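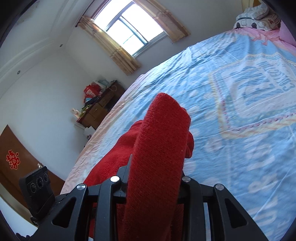

Why do two offices report different inflation for the same country?

Mahtab Bahrami
Apr 18, 2018

Hello everyone. I am trying to understand the consumer price figures for Prasura, where my parents live. The statistics office there says that the price index was 1000 in March of last year and 1037 in March of this year. So I calculate 3.7 percent inflation for the year. But the Goossens bulletin, which many people in my family read, gives a much higher number for the same month. Also my mother says that her food costs have grown far more than 3.7 percent. Is one of them wrong, or do I calculate badly? I need to decide how much money to send home, so it is a practical matter for me.

Dillance

Your calculation is correct. The difference probably comes from the basket. The official index includes rent, school fees, phone service and many other things, and some of these have prices fixed by the government. If the bulletin follows mostly food and fuel, it will move faster when the currency is weak. Look at the last page of the bulletin, where they normally list what they count and how much weight each item has.

Check also if the bulletin number is for one year. Some publishers take the change of one month and multiply it out to twelve months — this can look very dramatic after one bad month.

For your mother, I would not use any of the two. Ask her to keep the receipts for the same purchases over a few months. My aunt did this and her list was 2709 in the local money at the start. With a list like this you compare her own costs, and you can adjust the transfer to that. Remember the exchange rate too. If you send dollars and the dollar became stronger there, part of the increase is already covered.

Gundwood

they all lie about inflation. bread was 100 and now it is 109 in my street, so that is 9 percent and I don't need an office to tell me

Dillance

Bread is one product, Gundwood. But yes, for a family that spends most of its money on food, it matters more than the average.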